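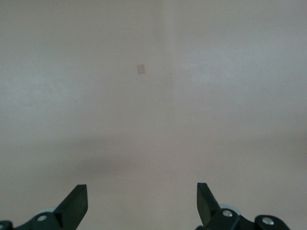

A small tan square on a plain beige surface.

Beige, and why I have come around to it

Dear neighbors, I promised back in the winter that I would write something on the hallway painting, and a good many of you have stopped me by the mailboxes to ask, so I had better get on with it before the spring is gone!

We had 4 colors to choose from for the Bradberg building, and I will admit that I went in wanting the green. I had lived with a green kitchen on Kadine Street for years and loved it (my sister did not, but she only came for holidays). Then Mrs. Paracha on the second floor lent me her sample boards, and I propped them against the wall by the stairs and walked past them morning and evening for a week — and the green looked like pea soup by suppertime. The beige just sat there looking calm.

The paint will come to 389 dollars, and we have 3000 set aside for the hallways altogether, so there should be plenty left for the stair treads and that poor banister. The painters would like to begin in May, starting on the top floor and working down. Please bring in your doormats, umbrella stands and boots before they come, and if you have a bicycle on the landing, the Vosten side of the basement has room for it.

A few of you have asked whether you can paint your own front doors at the same time. You can, on the inside, any color you please — the outside stays as it is for now, though I would love to hear from anyone who feels strongly about it. My door is open most evenings, and there is usually tea.

Arsalan Durrani

4 comments
Last updated: 23 March 2025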